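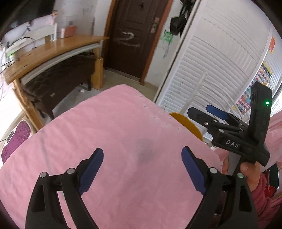 Running a two-handed gripper demonstration in a home takes more planning than running one in a lab, and most of the planning is about where people stand. These are the steps we use at Totasance for an open day. The table or bed you pick as the work surface decides everything else. A bed covered in soft pink fleece works well, with one hand-held gripper open over it and a second held upright at the right, because dark blue finger pads show up against a pale cloth and a visitor standing by the door can follow them. A patterned cover makes the pads harder to see from a distance.

What you need

Two hand-held grippers, charged
A soft, plain cover for the work surface
A few light objects from the house
A laptop to play back the recording
A roll of floor tape
One printed sheet for visitors with the order of tasks

Step 1. Walk the room the day before

Go in with the person who lives there and agree on which furniture can be moved. Leave most of it alone. Visitors come to a home demonstration to see the tools used among ordinary things, and a cleared room gives them the wrong idea. Do move anything breakable that sits within arm's reach of the operator.

Check where the sun comes in at the hour you plan to start. For our September open day at the Vorncombe apartments we had set the first session for 9 in the morning, and the glare on the bed was bad enough that we closed the shutters halfway and started late.

Step 2. Tape a line for visitors

Put the tape a long step back from the operator's elbows. Keep the path to the door free. We let in one small group at a time and ask them to leave bags outside.

Step 3. Do the open and close check

Before anyone comes in, the operator holds one gripper in each hand and opens and closes both sets of fingers slowly. Watch for a finger that lags behind the other. If one does, look at the screws on the linkage first. Wipe the pads with a dry cloth. Start a short recording, stop it, and play it back on the laptop. Delete the test afterward so it doesn't get mixed in with the session.

Step 4. Start with something soft

A folded washcloth is a good first task. The operator picks it up with one gripper, passes it to the other and lays it down again. Do it once without talking, then again with an explanation. People ask better questions the second time.

Step 5. Move on to packaging

Snack bags are harder than they look. The film slides, the bag changes shape when it is squeezed, and the contents can break. Hold the bag upright and close the fingers only until it stops slipping.
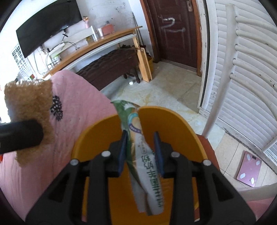
Can visitors try the grippers themselves?
We allow it at the end of each session, one person at a time, with the operator standing next to them. Anyone under 12 needs an adult on the other side.

Step 6. Show the recording

Play back the task the group has just watched. Keep it short. Explain that one good recording is not much use alone and that the same task gets repeated many times with small changes. Our Vorncombe set had 359 usable recordings out of 700. The rest were thrown out, mostly for starting too early or for a hand blocking the view. Visitors usually want to know about the failures, so keep a couple on the laptop.

Step 7. Reset between groups

Smooth the cover, put the objects back where they started and check the battery lights. Change the object if the bag is getting creased, as a worn bag grips differently from a new one. The operator should sit down for a few minutes too. Holding two grippers up for a whole session is tiring on the wrists.

Step 8. Pack up

Take the tape off the floor the same day. Copy the recordings to the Ogundipe drive before you switch anything off, then put the furniture back and ask the resident to check the room with you.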